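Packing Room News: The Grippers and the Bags 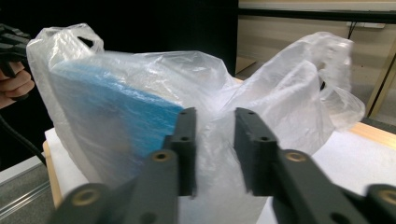
Hugo Valcárcel would like it known that he was promised a robot that does the bagging, and that what he has had since July is a pair of grippers he holds himself. He has raised this at 2 meetings. He says he's now doing his old job with longer fingers, and slower.

He has a point. The plan at the Tallville site is to hand the foam orders over to a machine, and the machine has to learn bagging from people who are good at it. So the packers work with the grippers for part of each shift, one bag after another, and the target is 4,000 recorded bags. We passed 2,000 last month. Management sent a cake, which we cut by hand.

Thin plastic bags are the hard part. A carton stays where you put it. A bag has opinions, mostly about closing up the moment you let go of a handle, and the folks from Penau who set up the project have gained some respect for a job they had down on the first schedule as "simple."

What changes for us: gripper time is now capped at 20 minutes a turn, after several complaints about wrists. It counts as regular packing hours, and your bag rate won't be held against you while you're on it. No packing jobs are being cut this year. What happens the year after is on the agenda for the next staff meeting, and Bhattacharjee has been asked to bring an answer this time, in place of the slides.

Sign-up for turns is on the board by the time clock. Hugo has put himself down for the cake.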